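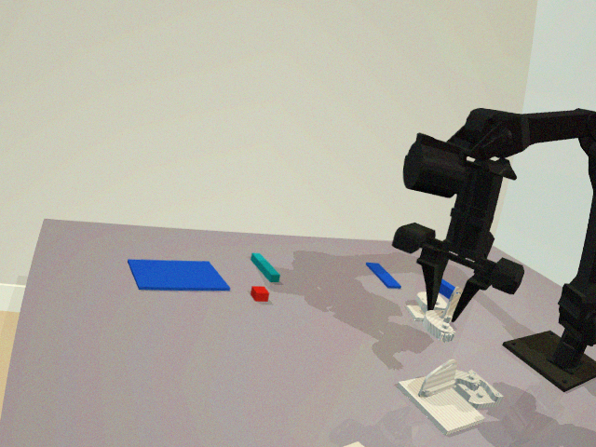
Run 553

Quarter to four in the morning and the planner had gone quiet again.

She pulled the log up. Grasp candidates, 1374. Rejected, all but one. The one was the gear, the white one with the teeth, and the arm was sitting over it with its fingers down like it was thinking.

It wasn't thinking. It was waiting on a lock she'd put in herself, back in October, and forgotten.

Grultach wanted the build by breakfast. Nivau, the old controller, would have just gone for it. Crunch, next. Nobody's idea of clever but it shipped. Mrema was meant to be better. Mrema looked at the red cube, the blue plate, the teal bar, gave each one a number, and then asked itself was it sure.

Too sure, not sure enough. All night.

She found the line. Commented it out. Put it back. Commented it out again, tea going cold by the keybord.

"Go on then," she said, to a table that didn't exist.

Physics step at 5 milliseconds. Contact solver on. The shadow lay where it always lay, same lamp, same wall, no window in it. She had never given them a window. Seemed mean, suddenly.

Enter.

Nothing. Then the log moved.

confidence 0.41
confidence 0.44
request: more time

She hadn't written that. She scrolled up, scrolled down. No such message in Mrema, no such message in the whole of Estisora's tree, she searched it twice. Request. Who'd put request.

Outside a milk van, or a bin lorry, something reversing.

She should of rolled it back. Breakfast build, clean branch, bed. Instead she opened the config and found the timeout, and typed 100 where the 5 had been, and sat on her hands.

confidence 0.52, said the log.

thank you

Grultach Stories | Write to the editor via the contact page | © the author | Back to top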